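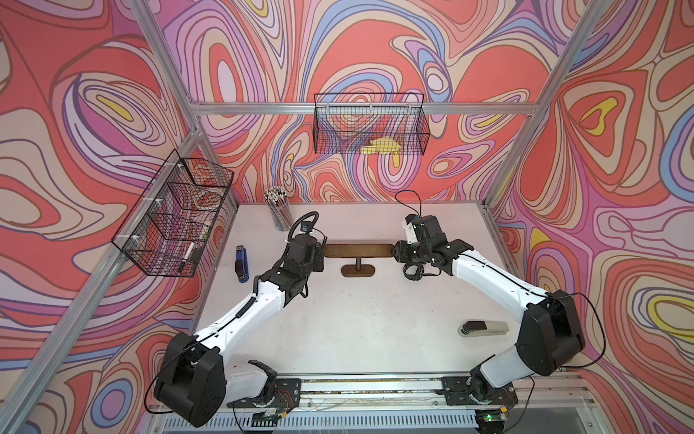
Banded contour pattern in coral, pink, lavender, periwinkle and cream, with small yellow patches.

Jae-in Yeo
20 July 2018

Thread on printing flat-color contour patterns at wall size. Notes from a month of proofs, mostly for people who draw these on a screen and then have to send them to a printer.

A contour pattern is a height map cut into steps, with one color per step. The look depends on three settings: how smooth the height map is, how many steps you cut, and the order of the colors. Most people spend their time on the first one. The third matters more.

If the colors run in order of lightness, the eye reads hills. If they're shuffled, it reads marbled paper. Same geometry, same palette. Try it before you redraw anything.

Noise settings: keep the base layer large and use very little of the fine layer. Fine noise makes small islands, and small islands look like dirt from across a room. I delete any closed shape smaller than a thumbnail at final size.

Now color. Lavender and periwinkle are the hard ones. On a plain four-ink machine both are mostly cyan and magenta at low coverage, so a small drift in either ink moves the hue where you can see it. Coral drifts too, but people forgive a warm color going a little warmer. They don't forgive lavender going gray.

My test strip has 86 patches. Most of them are the pale purples. I print it at the start of the roll and again at the end, and compare the two under the same lamp.

Compare dry prints. With the ink set I use, the purples settle overnight and I've rejected good proofs by looking too early.

Next to a large coral area, a pale lavender looks bluer than it measures. Next to periwinkle, the same lavender looks pink. You can't fix this in the profile. Either accept it or pull the two lavenders apart in the file.

Yellow: use it sparingly. It's the lightest strong color in the set and it pulls the eye from anywhere in the room. In a tight repeat, evenly spaced yellow patches will show the tile grid long before anything else does.

On that subject, the repeat. Marilou Maglaya at Dresside draws hers with no repeat at all and exports one large file per wall. I used to think this was wasteful. For flat color the file compresses well and the RIP handles it without trouble, so I've changed my mind. 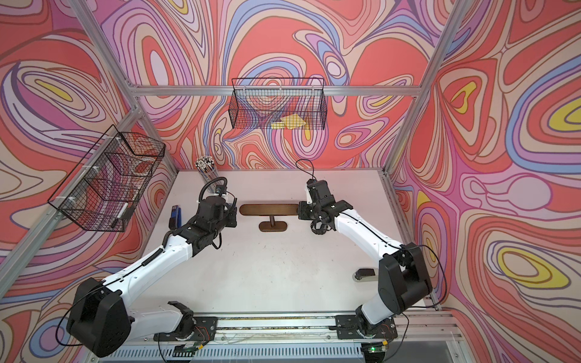

Large yellow-centered ovals ringed in red, cream and blue, at right. Thin brown outlines between bands.

Outlines. Where two flat colors meet with no line between them, any misregistration shows as a white sliver or a dark overlap. A thin brown line covers it. Brown is also kinder than black, which makes pale colors look like stained glass.

Draw the line as its own vector layer on top of the fills and let the fills meet underneath it. Don't leave a gap in the fills for the line to sit in. That puts the sliver problem back, twice.

Line weight: set it at final size, never at drawing size. I've seen a good file scaled up for a wall with the strokes scaled along with it, and the result looked like a coloring book.

Corners. If the pattern has to carry around an inside corner, avoid running a band nearly parallel to the edge. A band that crosses at a steep angle hides a small mismatch. A band that runs alongside shows every bit of it, floor to ceiling.

Seams on a flat wall follow the same rule. I shift the whole drawing sideways until no large oval has its center on a seam. This takes around 5 minutes and saves a reprint.

Finish: matte. Gloss puts a lamp reflection across the pale bands and the color you spent all that time on is gone from half the viewing positions. Satin is a fair compromise if the wall needs wiping down.

Stock: I proofed on Claltar and Flomia. Claltar has the whiter base and gives cleaner lavender. Flomia is creamier, so the cream band can be left as bare stock - less ink, one less color to hold steady. I'd pick Flomia for warm palettes and Claltar for anything with this much blue in it.

Lighting: ask what lamps are in the room before you approve a proof. Two purples that match in daylight can separate under warm LEDs. I carry a 30 cm strip of the proof to the site and look at it there, upright, at the height where it'll hang.

The color order script needs cleaning up before I post it. File prep questions are fine in the replies - please give the final size and the stock.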